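Thu 16 June

1/ I spent a week reading customer reviews of boring household stuff and I trust them less than when I started. Thread.

2/ Skumham lists a corner shelf with 2477 reviews. Great, I thought, somebody must have said whether it wobbles. I read the first 100. Most of them are about how fast the box arrived.

3/ Then you get the ones for a different product. "Fits my phone perfectly." It's a shelf. My guess is the seller took an old listing, swapped the name and kept the stars. I can't prove that. I'd love to hear the other explanation.

4/ Black plastic, two tiers, angled to go in a corner. How many paragraphs of feeling can a person have about this? One reviewer said it "changed our mornings."

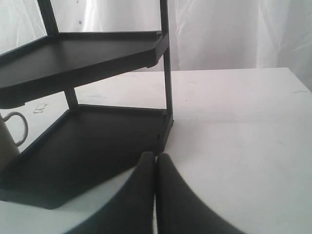

5/ Pavero says its reviews are all "verified." Verified how? I wrote and asked in January. The answer was that verified means the reviewer has an account. I have an account. I've never bought a thing from them.

6/ Sort by newest and the average drops. I tried it on everything I looked at and it happened nearly every time -- the old reviews are love letters, the recent ones say the glaze chipped or the handle came off.

7/ Mugs are the worst. 571 reviews for one plain terracotta-colored mug, pale inside, and I still don't know if it can go in the dishwasher. Three people say yes, two say no, and the store says "hand wash recommended," like every store says about everything. 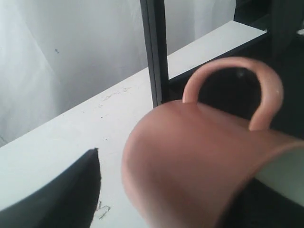

8/ Haruna Ebihara wrote back that I'm being too hard on people, and that she only reads the 4 star ones, where the buyer liked the thing but had one complaint. Fair. I tried it last night and did find a few with measurements in them.

9/ But sellers can read too. If everybody starts trusting the 4 star reviews, guess which ones get bought next.

10/ Also, Adex now puts a summary on top that boils all the reviews down to one sentence. "Customers like the quality." Which customers? What quality? I clicked through and the top review was a complaint about the lid.

11/ Going to the store on Saturday to pick things up and look at the bottoms of them.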